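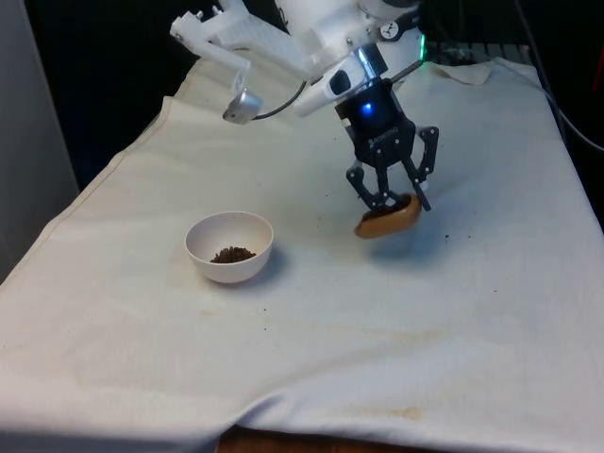 Kilora Cabin, winter walk-through
5 February 2021

Did my usual round of the cabin before the March renters show up. Same list as last year, with my notes after each item so I don't have to remember any of it!

Smoke alarm, hallway: OK. Loud enough to make my ears ring.
Smoke alarm, loft: REPLACE BATTERY. It chirped at me the whole time I was up there, and of course I'd left the nines at home.
Carbon monoxide alarm: OK. Test button sticks a little, so press it hard.
Fire extinguisher, kitchen: OK, needle in the green. I moved it to the hook by the back door (it used to live behind the trash can, which was silly of me).
Wood stove: NEEDS WORK. Door gasket is flattened along the bottom and I could slide a dollar bill right out. New rope kit from Maldonado Hearth was $40, and I'll put it in next trip.
Chimney: swept in the fall, cap still on. Didn't climb up, too much ice.
Water heater: OK. Relief valve drips into the pan, just a drop or two. Watch it.
Outlets by the sink: both GFCIs trip and reset fine.
Deck rail: FAIL. The corner post on the Cokarstead Road side wobbles if you lean on it. I tied a rope across and hung a sign. Quote for a new post and two braces is $400, ouch, but I'm saying yes.
Front steps: OK after salting. Used most of the 50 pound bag, so bring another.
Propane: plenty.
First aid kit: out of big bandages, and the tweezers have wandered off again.

Gate code is still 1004. Change it before March!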